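14th July. Station diary, Tosness Laboratory.

The morning session on the brown table continued the tabletop cleaning task under remote control. Huiling Wan operated the arm from the control desk and completed 70 demonstrations before the midday break. The target for this task remains 94, and the balance will be recorded tomorrow. Of the morning's total, 5 were rejected on review, all for the same fault: the tool was lifted too early on the approach to the paper.

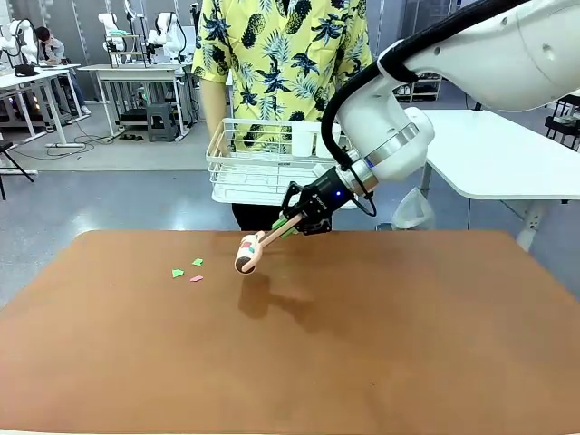 Cleaning task, brown table. Tool lowered to the surface, paper scraps to its left.

Operators are reminded that the head of the tool is to meet the table before any sideways motion begins. Demonstrations in which the head drags on arrival teach the wrong approach and should be discarded at the desk. The Qin controller continues to lag slightly when the wrist is turned past its midpoint. A note has been sent to Prultness, who supplied it in January.

The dish rack task is scheduled to follow once this set is closed. Starting positions for the cups have yet to be agreed, and Ms. Wan has asked that they be settled before recording begins.

Logs were copied to the Gokent server at the close of the session. Spare paper is running low and has been reordered.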